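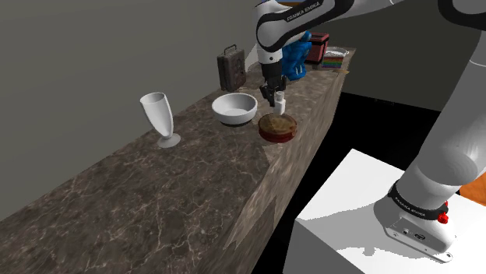

Kalholm Kitchen Services

Kalholm Kitchen Services is a contract catering company based in Pritville. It runs a central kitchen that prepares meals for offices, clinics and schools. The company is known in the regional catering trade for the gradual automation of its tray assembly and dish return areas, a project called Flerkley after the street where the first kitchen stood. As of February 2026 the central kitchen employed 178 people.

Background

The central kitchen opened as a single room with one cooking line and a hand wash area. Meals were portioned by hand onto trays, and used dishes came back in crates and were sorted at a long counter. Sorting was the least popular job in the building. It involved standing in one place for most of a shift, reaching across the counter for glasses, bowls and small bottles, and lifting stacked crates. Workers were moved through the job on a weekly rota, and new hires usually spent their first month there.

Two things led management to look at automation. The number of meals had grown faster than the company could hire, and wrist and shoulder complaints were more common among sorting staff than in any other part of the kitchen.

The Flerkley project

The project began with computer simulation. Kitchen layouts were modeled with a single robot arm mounted on a pedestal next to a counter, and the arm was given tableware and other loose items to reach for. Simulation was used to test the height of the pedestal, the distance between the base and the counter edge, and the order in which items should be approached. Tall items standing in front of low ones caused the most trouble, as the arm had to go around or above them. Small items standing close together were the second most common cause of failed attempts.

Setup of the physical stations was handled by Halás, an integration contractor. The first station was placed at the dish return counter and ran for 30 days beside the regular crew before it was given work of its own. A second station followed in March of the next year, at the end of the tray line.

Each station has one arm with a two-finger gripper. It picks up items one at a time and places them in racks. Items it cannot identify are left on the counter, and a light tells the attendant to clear them. Flat plates are still stacked by hand. Pots and roasting pans go to a separate wash room and are not part of the project.

Changes to jobs

Before the project, 21 people were assigned to dish return across all shifts. The number later fell to 10. According to the company, there were no layoffs. Those who left the area moved to cooking, packing or delivery, and some vacancies were not filled. The staff association accepted this account but objected to the way open positions were dropped, which it said left the packing room short of people during the winter.

A new position, station attendant, was created. Attendants start and stop the arms, clear items the arms have left, clean the grippers between runs and record stoppages. The position pays one grade above general kitchen work. It requires a short training course, given on paid time, and was first offered to people already working at the counter. Several older workers turned it down, saying they preferred to work with others on the packing line.

The work itself changed in less obvious ways. Sorting had been a noisy group job with a good deal of talk. An attendant usually works alone and spends part of the shift watching and waiting. Some attendants described this as restful and others as dull. After the first year the company limited attendant duty to half a shift, with the other half spent in packing or receiving. Reports of wrist and shoulder pain went down in the dish return area, while complaints of sore feet stayed the same.

Pace was a further point of dispute. The arms are slower than an experienced sorter but do not stop for breaks, and in the early months supervisors used the station totals to compare shifts. The practice ended after the staff association complained. Totals are now posted by the week and are not linked to individual attendants.

Safety

The arms move at reduced speed when a person is inside the marked floor area. Attendants are told to use the stop button before reaching onto the counter. Broken glass is always cleared by hand with the arm stopped.

Later plans

A third station, intended for loading cutlery, was tested in simulation and then put off. Forks and spoons lying in piles proved hard to separate, and the existing hand method was judged fast enough. The company has said that the cooking line will remain fully staffed. Talks with the staff association on a written agreement covering future stations were still under way at the last report.

See also

Commercial dishwashing
Contract catering
Industrial robot
Job rotation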